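Husteck desk simulator, reviewed by Shuzhen Ye

I've had Husteck for 2 weeks and I'm hooked. You get a simulated room, a two-armed robot and a desk of everyday things to practise on, all for 499.

Getting started

Setup took me 70 minutes – mostly downloading – and then I went straight for the orange ball.
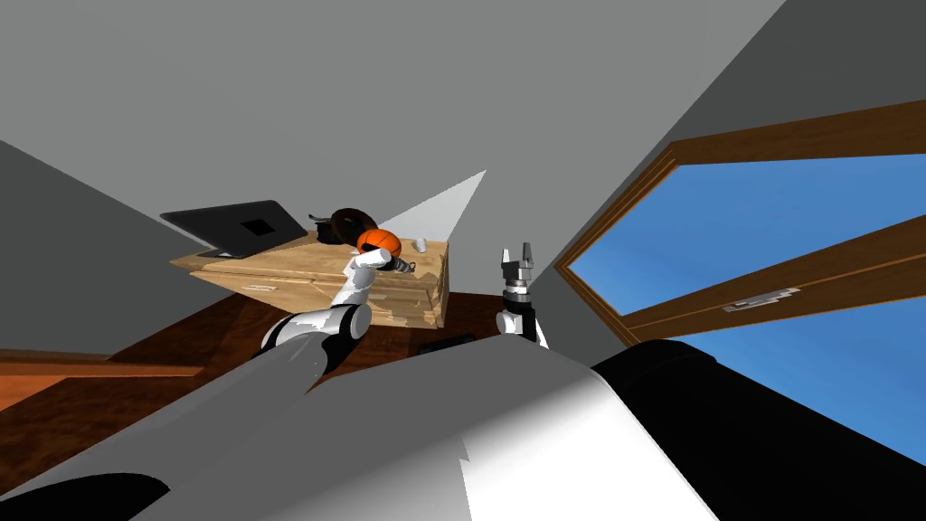

Grasping

I love how freely you can try things. The left arm does my picking while the right one waits its turn.

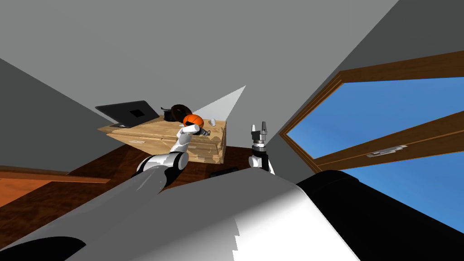
Ball in the left gripper, right gripper empty.

The head view takes getting used to, as the body fills so much of it.

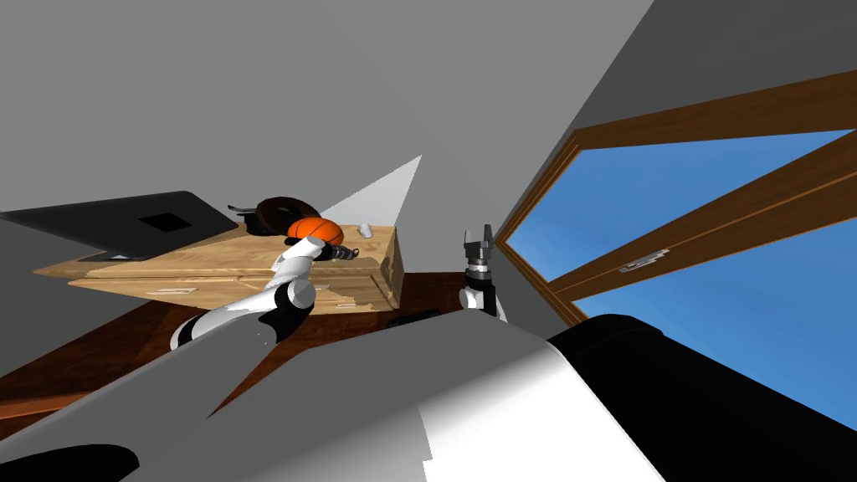

Left gripper beside the ball, laptop and mouse on the desk.

Switch to the wrist view for small stuff. The watch is my favourite!

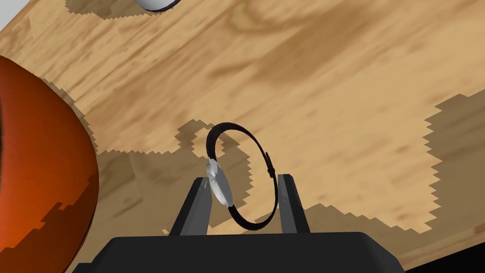 Shadows are blocky, and I'd like them smoother by the November update. Still, I keep going back for one more try.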